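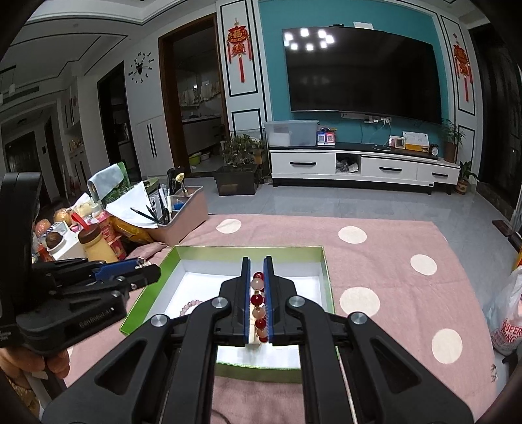 By Saskia Rewi for Hasteo

The Irton bracelet is back, and we are so happy to see it again! Glossy deep-red beads take turns with translucent pale-pink ones, with small gold spacers in between, and the pink picks up whatever light is going – lovely with a plain white shirt. Huia Merrick strings every one at her own table, and she made 82 of them in June.

If you like things quieter, there's an all-pink version with smaller beads. Plenty of people wear the two together (I do, most days).

Strung on stretch cord, so roll it over your hand and try not to tug. Take it off for swimming and put it away flat in a box.

Item 340 – red and pink
Item 622 – small light pink
Restringing is free for 60 days – just send it back with your order slip.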